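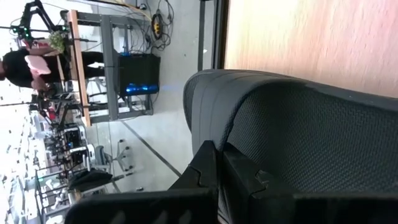
Vamomham Municipal Pool

The Vamomham Municipal Pool is the outdoor public pool in the town of Vamomham, and I've been keeping this page up for the local wiki because the old one was four lines long (two of them wrong!). The town owns the pool, but a private company, Celance, has run it under a management agreement since 1/5/24. Before that the parks department did everything, right down to the snack window.

Agreement with Celance

The council approved the deal in January after a long meeting that I sat through most of. Celance handles staffing, cleaning and swim lessons, and the town still pays for big repairs like the pump house roof. A rival bid from Cania was turned down over its higher gate fees.
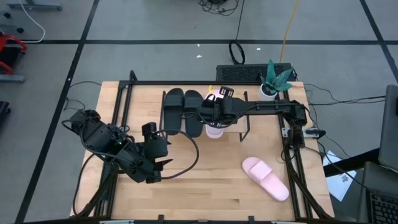

Season passes are capped at 664 under the agreement, and town residents get first pick. Day tickets are sold at the gate on Furtună Street. House rules are pretty much what you'd expect, and footwear is the one people ask me about most: slide sandals like the ones on the wooden table are fine on the deck, but street shoes have to stay in the locker rooms. Kids under 4 swim free with an adult.

Building and grounds

The main pool is 35 meters long, an odd length that drives the swim club a little crazy,

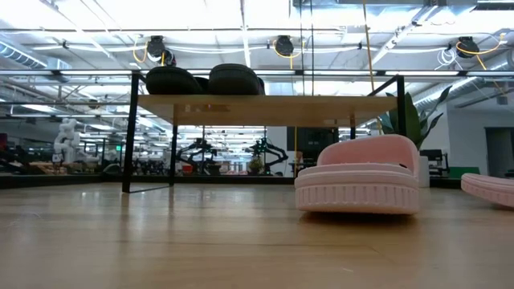 and there's a separate wading pool behind the fence. The parking lot holds roughly 100 cars, which is plenty except during swim meets. A plan to add a second lot on the Furtună Street side is still sitting with the council.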